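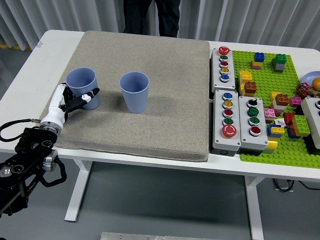
Two blue cups and a cushion

From: Shirin Shirazi
To: Baladville Community Music list
Date: Oct 30, 2025
Subject: Re: [BCM] Rental cellos, and is Isetti worth the drive?

Hi Mahsa, hi everybody,

I've been meaning to answer this since Mahsa posted it and then my week got away from me, so apologies if somebody has already written to you off list. Quoting the part I'm answering:

> From: Mahsa Dehghan
> My daughter is ten and has been on a half-size cello from
> school since second grade. Her teacher wants her on a
> three-quarter by the new year. School doesn't have one.
> I've looked at Nouri in town and at Isetti out past the
> highway, and the prices make no sense to me. Nouri wants
> 34 a month and Isetti has one for sale at 700, used, with
> a bow and a soft case. Is it crazy to buy a size she'll
> outgrow? And does anyone know if the rent-to-own thing at
> Nouri is real or if it's one of those deals where the
> credit disappears the minute you want to use it?
> Also, do I need to worry about the bow? She says hers
> is "slippery."
> Thanks, Mahsa

OK so, taking the easy one first. The slippery bow is almost certainly rosin! Or no rosin. School bows get passed from kid to kid and the hair gets handled by everyone (tell her not to touch it, she'll touch it anyway). Get her a fresh cake of the dark stuff, have her teacher show her how much to put on, and if it still skates over the strings then it needs a rehair. Elaheh Zarei does rehairs from her house and she's on this list, so maybe she'll chime in. She did mine in September and I got it back in two days.

Now the money. The Nouri rental credit is real, I've used it. We rented a three-quarter for my son for just over a year, and when he moved up they took what we'd paid and put it toward a full-size. The catch, and it's in the contract but you have to go looking, is that the credit only works on instruments from their own stock, at the sticker price. So if there's a sale on, you get the sale OR the credit. We ended up with a full-size marked at 1,389 and after the credit it came to something I could stand to write a check for. I've seen the same model for less online, but then you're paying to have it set up, and a cello that shows up in a box with the bridge lying flat is no fun for anyone, ask me how I know.

Also ask them about the insurance, which they add on by default. It covers cracks and a snapped neck, and it does not cover strings or the bow. When my son sat on his bow (yes) that was on us.

Isetti is a different kind of place. It's one big room and the owner's brother does the repairs in the back, and you can play whatever you want for as long as you want without somebody hovering over you. I love it there. But what they sell used is sold as is, and I'd want a teacher or someone who plays to go with you. Things I would look at on that 700 one:

- Do the pegs turn smoothly and then stay put? Slipping pegs will make a ten-year-old cry.
- Sight down the fingerboard from the scroll end. If there's a hump in it, walk away.
- Any seams open along the bottom edge? Knock gently all the way around and listen for a buzz.
- Is the bridge leaning? That one's fixable, but get them to do it before you pay.
- How high are the strings off the fingerboard at the bottom? If she has to squash them down with her whole arm she's going to hate practicing.

And do ask if they'd buy it back. Last I heard they'd give people 400 or so on a three-quarter in decent shape, but that was Gunārs Luik telling me at the spring concert, and he was talking about his own cello, so don't hold them to it on my say-so.

Is it crazy to buy a size she'll outgrow? I don't think so, if she's a slow grower. My son was in his three-quarter for what felt like ten minutes. My niece played hers from fourth grade right up to high school. Look at her shoes, I guess? If she's going through shoes like mine did, rent. If she's been in the same sneakers since last winter, I'd go look at the used one seriously, because at 34 a month you'd catch up to that price in under two years and have something to sell at the end of it.

One more thing about the soft case. The zipper goes first. Check that it runs all the way around, and that there are backpack straps, and that she can get it on by herself. I would not bother with a hard case for that size unless she's on a bus with it.

Jamshid Alipour (tenor section, sits by the radiator) has a three-quarter that his twins used, and he was talking about selling it over the summer. I have no idea if he still has it. Jamshid, if you're reading, speak up!

Totally separate, while I've got everyone: I have the Omavum cello trios, all three parts, and I'm done with them. They're marked up in pencil but playable. First person to ask can have them, otherwise they're going in the swap box at rehearsal. And whoever borrowed my folding stand with the green tape on the leg, I'd like it back before the holiday concert please.

Mahsa, if you want company at Isetti I can go most Saturday mornings, I'm always looking for an excuse. I'll bring my own bow so you can hear the cello with something you know isn't slippery.

Shirin
(cello, back stand, Baladville Community Orchestra)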